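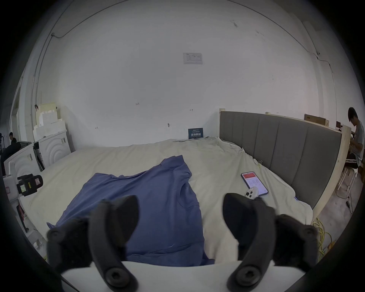
2023年11月17日(金) ガストサイド作業場、ベッドまわり

朝からベッドの上を作業台がわりにして、シャツのたたみ方をあれこれ試した。これが思った以上に面白い! 机より広いし、袖を思いきり横に伸ばせるし、腰をかがめる角度も悪くない。ただしシーツが動く。クリーム色がかった白のシーツがすぐにくしゃくしゃになって、奥と右側に畝みたいなしわが寄ってしまう。たたむ前にシーツを引き直すかどうかで仕上がりが全然違うので、次からは手順の一番目に「シーツを引く」を入れること。

青い布(シャツ扱いで進める)は、丸まったところから始めるのが一番練習になる。きれいに広げてあるものをたたむのは誰でもできるけど、くしゃっとした山から襟を見つけるのは別の技だと思う。今日わかったコツ:
・山の上をつままない。垂れている角を先に探して、そこから引く。
・引いたら一度止めて、布が落ち着くのを待つ。
・襟はヘッドボード側に向ける。向きを決めておくと、二人で交代しても迷わない。
・しわは手のひらで中心から外へ。往復させると裏の生地がよじれる。

レイラさんは袖を先に折る派、私は身頃を先に縦半分にする派。午前中ずっとこの話をしていた(楽しかった)。袖先のほうが幅はそろう。身頃先のほうが手数は少ない。引き出しに立てて入れるなら袖先の勝ちかな、と今は傾いている。青以外の生地でも見てから決めたい。

グレーのヘッドボード、やっぱりいい! 縦に分かれたパネルがふっくらしていて、端の明るい色の木枠との組み合わせが落ち着く。しかもパネルの継ぎ目が縦にまっすぐなので、たたみ幅をそろえるときの目安になる。高さがあるぶん上の縁のほこりには気づきにくいので、掃除は上から。溝は細いブラシで。コステルが9月に書いたメモには「掃除機の先で十分」とあるが、溝の底はブラシのほうが断然よく取れた。

片づけのこと。壁に立てかけた茶色の平たい段ボール箱は、型紙の置き場としてしばらくあのまま使いたい。ヘッドボードの裏に収まって邪魔にならないし、折れ目もつかない。ヘッドボードの角の小さな木のブロックは、ドロシーさんが高さ合わせに使うそうなので動かさないでください。スマホなどの小物をベッドに置くのは、たたむ範囲から50cm離したところまで、にしよう。布を引いたときに一緒に滑ってくると作業が止まる。

白いスツールは座って手元の細かい作業をするのにちょうどいいけれど、床がコンクリートなので引きずると音が響く。脚に貼るフェルト、フラムスのカタログに品番2824というのがあった。2セット頼みたい。ヴァシリスに確認する。

セラヴェルに見てもらうシーツの件。いま使っている生地は洗うたびに風合いがやわらかくなって、触っていて気持ちがいい。でもたたむ台としては、もう少し張りのある織りのほうが向いていそう。届いた見本のなかでは149番が気になっている。目が詰まっていて、手で払うだけでしわがすっと伸びた。端を仮縫いして、実際に敷いて比べたい。早く試したくてうずうずしている。

残り:
・袖先と身頃先、同じシャツで交互に
・149番の端の始末(カリオピさんのミシンを借りる)
・ヘッドボードの溝、右半分がまだ
・フェルトの注文

月曜の朝は私がシーツを替えます。青いシャツは洗濯かごに入れずに、棚の一番下へお願いします。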